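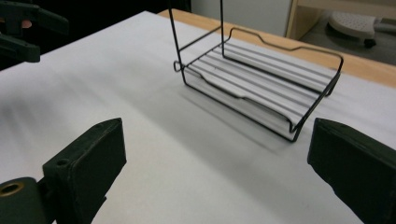 Black wire rack with white ribbed tray.

Trirnatcombe Jewish Congregation
Minutes of the Members' Meeting
July 5, 2026, social hall

Present: 17 members in person, plus Rania Fahmy of Wirkmont Property Services for item 3. The rabbi was away and sent written notes on items 2 and 4. The vice president chaired.

1. Previous minutes

Minutes of the last meeting were approved with one correction. Under "Library," the shelves were moved to the east classroom and not the west classroom. There were no other matters arising that are not covered below.

2. New prayer books for the High Holidays

The congregation owns two different editions of the machzor, bought many years apart, and page numbers have to be called out twice. The rabbi's notes recommend moving everyone to the newer edition before Rosh Hashanah. This would take 100 more copies. The quote in hand is $1,225 with shipping, for used copies from a congregation that is merging. The seller's list says most are in good condition and that a few have donor plates inside the front cover.

Discussion:
- Several members asked that the old books stay in the building through this fall, for people who know them well. Agreed.
- A member asked what would happen to the donor plates in the used copies. The chair said they would be left in place, with a new plate on the facing page if someone wishes to dedicate the copy here.
- Old copies that are falling apart will be set aside for burial at the cemetery. The rabbi will pick the time.
- One member would prefer to wait a year and buy new. She noted that large print is hard to find used. The chair will ask the seller how many of the copies are large print.

Motion to buy the used copies at the quoted price. Carried, one opposed, two abstaining.

3. Parking during the holidays

Wirkmont manages the lot across the street. Ms. Fahmy said the lot can be opened to us again for Rosh Hashanah and Yom Kippur on the same terms as last time, but the north row has to stay clear for deliveries to the medical building. She asked for a list of dates and hours in writing, including the evening services. She also asked that our signs be taken down the morning after each holiday ends. Last year two of them were still up in January.

A member asked if the gate could be left open overnight on Kol Nidre for people who leave their cars and walk home. Ms. Fahmy will check with the owner. She left after this item and was thanked.

4. Cemetery wall

The chair reported on the low stone wall on the road side of the cemetery. Yadav Masonry looked at it in the spring and found that the cap stones are loose on the part nearest the gate. Their written estimate covers resetting the caps and repointing that part only. The rest of the wall was described as sound.

The rabbi's notes ask that no work be done on days when there is an unveiling, and that the crew be told where to park so they do not drive across the older graves. Both points will go in the work order.

The Cemetery Fund can cover the estimate. There was a long discussion about raising the wall height at the same time. Views were divided and no motion was made. Motion to accept the Yadav estimate as written. Carried, none opposed.

5. Member directory and yahrzeit reminders

Reminders have been going out late, in some cases after the date. The office uses Pokik for the membership list, and the Hebrew dates are still kept on cards and copied over by hand. The office will enter the cards into Pokik over the summer. There are 600 cards. Members are asked to send in corrections now, especially where a death was after sunset and the Hebrew date may be off by a day.

It was asked if paper reminders would continue. Yes - email will be added for those who want it, and nothing changes for anyone who does not sign up.

6. Other business

The break-fast after Yom Kippur will be dairy again. Sign-up sheet to go out in the August bulletin.

The adult Hebrew class will restart after Sukkot, same room, same hour.

The coat rack by the side door is broken and should not be used.

7. Next meeting

To be set by the chair after the rabbi returns. The answer on the overnight gate and the large print count will be sent to members before then.

Meeting adjourned at 8:50 p.m.

This website uses cookies to improve your experience. By continuing to browse, you agree to our use of cookies. Accept | Decline | Learn more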